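Part 4: Getting the old desktop ready for Helter

OK, so by now you've read the first three parts (or skipped them, I don't judge) and you know what Helter does. It's the little backup program I use to keep copies of our family photos, tax papers and recipes on a machine that lives in the hall closet. This part covers setting up that machine. Any old desktop will do, as long as it starts up and has room for a decent sized drive. Mine came from the surplus shop in Grirnley and it has been plugging away ever since.

Set aside an afternoon. The work itself is easy, but the first copy takes ages and you'll want to be nearby when it starts.

Before you start

You'll need the old desktop, a drive for the backups, a network cable, a keyboard and monitor you can borrow for an hour or two, and a USB stick with the Helter installer on it. If you haven't made the stick yet, go back to Part 3 and do that now.

CAUTION: The installer wipes whatever drive you point it at. I mean everything. If there's anything on the old desktop that you care about, copy it off first and open a few of the files on another computer to make sure they really made the trip.

Step 1. Pick a spot

Find somewhere with a bit of air and a wall outlet that isn't on a light switch. I lost a whole night's backup to a light switch once and I'm still sore about it. Closets are fine if you leave the door open a crack. Under the bed is not fine – too much fluff.

Step 2. Fit the backup drive

1. Shut the computer down and pull the power cord out of the back.
2. Press the power button once with the cord out, then let go.
3. Take off the side panel and lay the tower down so the open side faces up.
4. Touch bare metal on the case before you touch anything else.
5. Slide the drive into a free bay and screw it in. Snug is enough.
6. Plug in the data cable and the power cable. They only go in one way, so if you're pushing hard, stop and turn the plug over.
7. Put the panel back on.

Note: Two screws on each side of the drive is plenty if that's all you can find. I keep a jar of odd ones and there's always something in it that fits.

Step 3. Run the installer

1. Plug in the keyboard, monitor, network cable and USB stick.
2. Turn the computer on and tap the key that brings up the boot menu. It's different on every make, so watch for the hint on the first screen.
3. Choose the USB stick.
4. When Helter asks which drive to use for the system, choose the smaller one. The backup drive gets set up later, in Step 4.
5. Give the machine a name. I called mine Makhubela, after the street I grew up on, and I'd suggest something just as easy to spot in a list.
6. Type in a password and write it down on paper. Yes, paper!

The copying takes 15 minutes on my machine. The progress bar likes to sit at 100 percent for a good while before anything happens, so leave it alone until it asks you to remove the stick.

Step 4. Set up the backup drive

1. Back on your everyday computer, open the Helter page in your browser and log in.
2. Click Storage, then Add.
3. Check the size shown next to the drive. Check it again.
4. Click Prepare and wait for the green tick.
5. Under Folders, add the ones you want copied. Start with one small folder and see that it works before you throw the photo collection at it.

Note: If you use the Balteck add-on for phones, install it after this step. It looks for a prepared drive the first time it runs and gets very confused if there isn't one.

Step 5. Set the schedule

I run mine every night at 2, when everybody's asleep and the internet is quiet. Helter keeps 4 older versions of each file unless you tell it otherwise, and I've left it that way. You can bump it up under Settings if you edit the same documents over and over, but keep an eye on the free space if you do.

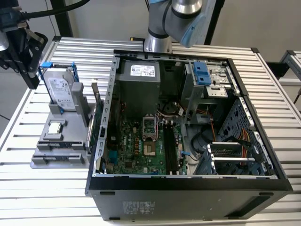 Grirnley, 15/08/2021

I went back over this part and fixed a few things people wrote in about. The biggest one was the order of Steps 3 and 4, which I had muddled in the earlier version (sorry!). If you printed the old one, please toss it.

A couple of questions that keep coming up:

It won't start after I put the drive in. Unplug it, open it up again and look at the cables you brushed past on the way in. It's easy to nudge a neighbor loose with your sleeve. If it still won't go, take the new drive out and try without it.

The Helter page won't open. Check that both computers are on the same network. Guest Wi-Fi won't work, since it keeps devices from seeing each other.

CAUTION: Don't turn the machine off at the wall to restart it. Use the Restart button on the Helter page and give it a few minutes to come back.

Once your test folder has gone through, try restoring one file from it to your desktop and open it. If it looks right, go ahead and add the rest of your folders. Part 5 covers sharing with other people in the house.

Contact | © 2021 The Helter Home Guide | Back to top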